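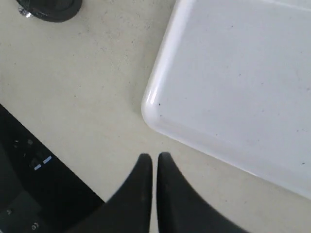 Chapter 3
Planning and Paying for a Work Cell

The price of the arm is the number most buyers ask for first. It is rarely the number that decides whether a purchase goes well. A cell also needs a work surface, a gripper, spare fingers, trays to hold parts, mounting hardware, wiring, training and a place to stand. Each of these has a cost, and several of them have a lead time longer than that of the arm itself.

This chapter follows one purchase from the first request to the final invoice. The buyer is Garnthorpe, a packing shop with 80 employees. In June its production manager, Wenjie Fang, asked for one arm to move small parts in and out of trays. Two suppliers, Desmont and Kumside, sent quotes. The Desmont quote was lower but left out the gripper. The Kumside quote included it, along with 17 hours of operator training. Fang could not compare the two until she had written her own list of everything the job required.

We will return to that list in Section 3.2. For now, note one line from it: replacement fingers, $715 a year. Neither supplier had mentioned them. Fingers wear and get bent, and a shop without spares stops work until new ones arrive. Items of this kind are called consumables, and they belong in the operating budget. The arm belongs in the capital budget.

After reading this chapter, you should be able to:

Separate capital costs from operating costs in an equipment request.
Put two quotes with different contents on the same basis.
Estimate floor and bench space before an order is placed.
Draw up a spare parts list for the first year.

3.1 Writing the Request

A request starts with the task. State what is to be moved, how often, from where and to where. Leave model names out at this stage.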